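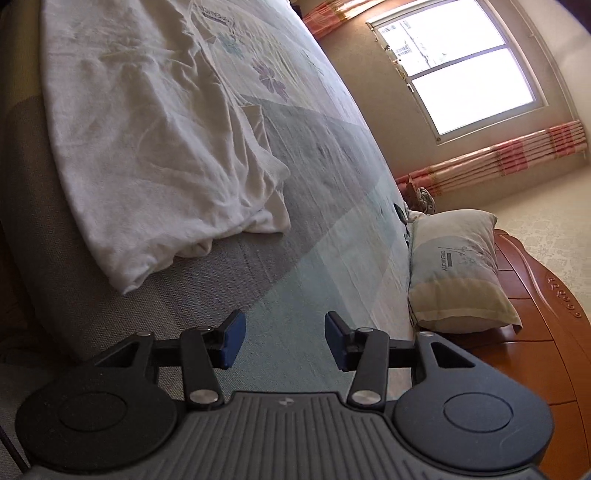
Bedroom in one of our Londside rentals, with a wooden headboard and a window beside the bed.

Frequently Asked Questions — Staying With Grillstead Holiday Lets

These are the questions guests ask most before they book and in the week before they arrive. If yours is missing, write to the office and Ea Hafstein or Jintana Ongart will reply, usually the same day.

BOOKING AND PAYMENT

How do I book?
Choose your dates on the calendar page and fill in the form. You will get an email with the total price and a payment link. The dates are held for you until midnight the next day. After that they go back on the calendar.

How much is the deposit?
We take a quarter of the rental price when you book. The rest is due three weeks before arrival. If you book inside three weeks, the full amount is due right away.

Is there a damage deposit?
Yes, $374 for every property, whatever its size. It is a hold on your card and not a charge. We release it after the cleaners have been in. Some banks take a few more days to show it.

Can I pay by check?
We stopped taking checks in January. Card or bank transfer only.

What if I need to cancel?
Up to six weeks before arrival you get everything back except the booking fee. Between six and three weeks we keep the first payment. Inside three weeks there is no refund unless we can rent the dates again. Travel insurance covers most of the reasons people cancel, and we recommend it.

Can I change my dates?
Once, free of charge, if the new dates are in the same season. Ask before the balance is due.

ARRIVAL AND DEPARTURE

What time can I check in?
From 4 p.m. Early check-in is sometimes possible outside the summer months. Ask us the day before.

What time is checkout?
10 a.m. Please leave the key in the lockbox and turn the dial.

Where do I get the key?
The lockbox is to the left of the front door at every Londside house. At the Tristier apartments it is in the shared entry hall, second row down. We send the code by text the morning you arrive.

I can't get the lockbox open. Who do I call?
Knut Ehlers looks after the buildings and answers the phone until 10 p.m. His number is at the bottom of the email with the code. In cold weather the dials get stiff — try pressing the shackle in while you turn.

Where do I park?
Each house has room for two cars. The Tristier apartments have one space each, marked with the apartment number. Please don't park along the bakery wall, where deliveries come in before 6 a.m.

LINENS AND LAUNDRY

Are sheets and towels included?
Yes. Beds are made up before you arrive, and there is a bath towel and a hand towel for each guest. Beach towels are not included.

Do you change the sheets during a long stay?
For stays of ten nights or more we bring a clean set halfway through. You can also ask for an extra change, at $80 for a whole house.

Is there a washing machine?
In all the houses. The apartments share two machines in the basement, paid by card. Detergent is under the sink.

Do you have feather-free pillows?
Yes, but tell us at least two days ahead so they are on the beds when you get there.

Do I need to strip the beds when I leave?
No. Leave them as they are.

IN THE HOUSE

Is there Wi-Fi?
Everywhere except the Kuipers cottage, where phone reception is also poor. There is a landline in the kitchen for local calls.

Can I bring a dog?
One dog is fine in the houses, none in the apartments. Please keep dogs off the beds and sofas.

Can I adjust the heat?
Yes, from the panel in the hall. Some of the older houses have radiators with their own dials as well, and both need to be turned up. They take over 3 hours to warm a cold room.

Can we have a party?
No. Quiet hours run from 10 p.m. to 8 a.m., and the number of people staying may not be higher than the number on your booking.

I left something behind. What now?
Write to Halldóra Østergaard at the office with the name of the house and what you are missing. We keep found items for two months. You pay the postage.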